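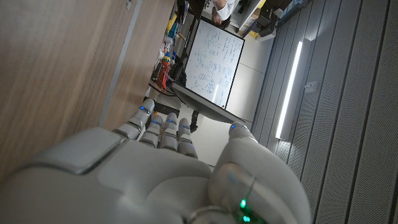
Page last changed: 09/06/2021

Writing Mathematics for Other People
Notes to session 4: Working at the whiteboard
Mafalda Peixoto

Several of you asked for these notes before I had properly finished them, so please forgive the places where they ramble. They cover what we talked about in the session, plus a few things I meant to say and didn't reach (we spent rather a long time on rubbing out, and I don't regret it, but it did eat into the second half).

You have all sat in front of a board like the one in the picture, closely covered in blue with formulas and little diagrams, and you have probably all made one too. I am very fond of boards in that state. They are what a good conversation leaves behind. But they are working boards, and a working board makes sense mainly to the people who stood at it. Most of this session was about the difference between that and a board you prepare for a class, and what to do in the very common case where the one slides into the other while you are talking.

1. Before you write anything

Clean the whole board, including the corners. A leftover minus sign from the previous class will find its way into your equation sooner or later. Balthasar Koller, who taught me as a student, used to wipe down the board even when it was already clean, and I thought it was fussiness until I had to teach straight after a fluid dynamics seminar.

Then decide on your columns. On the long board in Tallwood I use three; on the smaller boards two is plenty. You needn't rule lines, a faint dot at the top and bottom is enough to steer by. Write down the left column until it is full, then move to the next. It sounds childish, I know, and yet almost every muddled board I have photographed over the years (I have 221 of them now, which my family find hard to understand) went wrong at the moment the writer ran out of room and squeezed the next step into a gap somewhere above.

Keep a strip on the far right for things that must stay up: your notation, the statement you are proving, the name of anybody whose result you are borrowing. Do not rub this out until the end.

2. Size, colour and light

Walk to the back row and look. Please do this every time you use a new room. Your letters always look enormous from where you are standing with the pen in your hand, and they shrink terribly over the length of a seminar room. Subscripts suffer most. In the Zirnus room, which seats 80, I write subscripts nearly the size of ordinary letters and nobody has ever complained that they were too big.

Blue and black are both fine for the main text. Green is weaker than you'd expect and orange should be kept for underlining. Two colours on a board are usually enough — if you find yourself reaching for a fourth, draw a new diagram instead.

Glare is a nuisance on all whiteboards. A light catches the surface and gives you a white patch, as you can see on the board in the picture, and whoever is sitting at the wrong angle loses whatever is written there. You won't notice it yourself because your own angle is different. Ask the room, "Is there anything you can't read?" and wait long enough for a shy person to answer. If you can switch off the front row of lights, do.

3. Diagrams

Draw them bigger than you think, and earlier. We looked at Sandro Benedetti's two versions of the same argument, one with the picture at the end as a sort of reward and the other with the picture first and the algebra growing round it, and I think everybody preferred the second. Sandro too, by the end!

Label as you go and say the label aloud while you write it. If an arrow means "maps to" in one place and "see over there" in another, change one of them.

4. Talking and writing

Try not to do both at full speed. A short silence while you write a long line is perfectly all right, and the people taking notes will be grateful for it. Stand aside when you have finished the line. Engelbert Zürcher's handout on lecturing recommends counting to four before going on, and I pass that along warmly, having never once managed more than two myself.

5. Rubbing out

Announce it. "I'm going to clear the left-hand side, has everyone got it?" Never rub out the most recent column, and never correct a mistake by smudging it with your finger. Cross it through, write the correct line underneath, and leave both up for a while, especially in front of first years, who tend to believe that the rest of us don't make any.

For next time

Prepare a ten-minute explanation of one result from the Prustard sheet, with your board plan sketched on paper beforehand. Bring the sketch as well. Ketsara Saithong's plan from the April group is in the course folder if you would like to see a nice one.

Those who missed the session can borrow my annotated copy from Frei 1626. The pens in the drawer there are the good ones, so please put them back.

M.P.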